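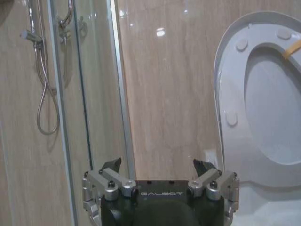

Most robot budgets for building cleaning price the arm and forget the bathroom. At Tonach we planned 57 rooms in Cledton, and the quote covered hardware only.

Costs that were missing

1. Lifting aids. A strap on a toilet seat gives the fingers something to grip.
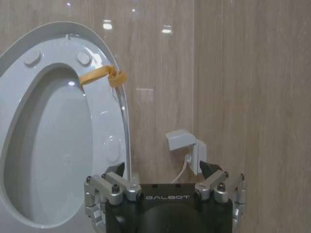

2. Fit checks. Measure between shower and toilet before signing.

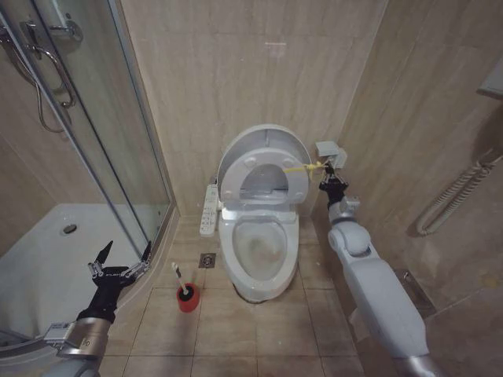

Our checks took roughly 4 hours per room, and I would budget for all of them.

3. Spare fingertips. Buy two sets per robot and keep one on site. 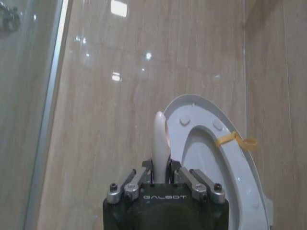 What I would sign

A lease with a July exit.

Thierry Guillot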